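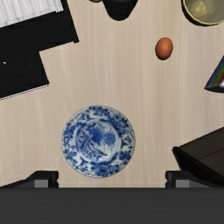 According to Zainab Yusuf, a chart compiled by three students from a radio station's play log "will mostly be a chart of what the breakfast host can reach without standing up." She told us this at the proposal stage, and we wrote it down as a limitation. By the end of the semester it had moved up to the findings.

Does a Live Session Move a Song? Airplay on Skindar Radio, Spring Semester
Final report, Music Business Practicum
Fenna Willems, Efe Haruna, Somtochukwu Etim

Last updated: June

1. What we wanted to know

Skindar is the campus station. It puts out a weekly Top 20, read on air every Thursday with more drama than the data can support. The list is drawn up from plays on the station itself, so Skindar is reporting to its listeners on what Skindar has been doing to them.

We asked whether a live studio session by a local act gives that act's recorded songs a lift on the list, and if it does, how long the lift hangs around. The music press is fond of the word "bounce" for this kind of thing. We were fond of it too, until we had to define it.

2. Data

Obinna Tamuno at the station gave us the full play log for the semester. After we took out jingles, ads and one overnight show that played the same ambient track until morning, we had 1,464 plays of 116 songs. The ambient track would have been number one every week. We considered this for longer than was professional.

Song titles in the log are typed by hand. Vivik, the duo whose session we ended up studying most closely, appears as Vivik, Vivvik, The Viviks and, during one late show, "those two." Efe cleaned the list and asks that this be reflected in the grading.

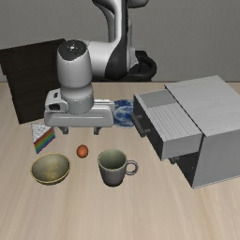 Fig. 2. Arm over the table, gripper open.

3. Method

We rebuilt the Top 20 for each week from the log and compared it with the one that was read on air. They should have matched. They matched at the top and then drifted, and by the lower places the aired list seemed to be following somebody's heart. We used our rebuilt version from then on.

Only 2 acts recorded sessions during the semester: Vivik, and the singer Clekeo, whose session was in the same month as her EP on the Yule label. That's a very small sample. Our statistics tutor looked at it, looked at us, and suggested the phrase "case study," which appears in this report wherever the word "evidence" used to be.

For each act we looked at plays before the session, in the week of the session, and in the weeks after. We left out the session broadcast itself and its repeat. We also marked which host played each song, a column Fenna added late and which caused most of the trouble.

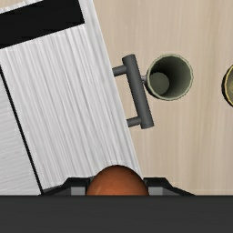

The trouble was that a song can rise for several reasons at once. Clekeo had a new EP, a poster outside the cafeteria and a cousin on the afternoon show. Pulling the session apart from the cousin was beyond us. We did ask the cousin, who said family had nothing to do with it and then played her again.

4. Results

Vivik's single was nowhere on our list before the session. It entered in the session week, climbed the week after, and was gone again before finals. Plotted on a graph it looks exactly like a bounce, and we were very pleased with the graph.

Then we sorted by host. Nearly all of the extra plays came from the two shows that share the studio engineer who recorded the session. Everyone else at Skindar carried on as though Vivik had never been in the building.

Clekeo went up before her session, stayed up during it, and was still on the list when our log ended. If the session helped, it was helping something already on its way. The EP looks like the better explanation, followed by the cousin.

5. What this means

A session seems to work on the people in the room. They hear the song, they like the band, they play the record. Listeners may also have liked it, but the log can't tell us that, and Skindar's request line is an inbox no one has the password for.
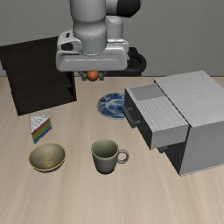 Fig. 4. Gripper holding an orange object, shelf unit on the left.

6. If we did it again

We would start the host column on day one. We would want a full year and more sessions, and some outside measure, such as ticket sales or downloads, that doesn't pass through the hands of a DJ. Somtochukwu would like to interview the hosts about how they pick songs. Efe would like the hosts to learn to type.

We sent a draft to the station. Obinna replied that the aired Top 20 would be compiled from the log in the future, "within reason." The following Thursday's list had Vivik at number nine. In our version they weren't on it.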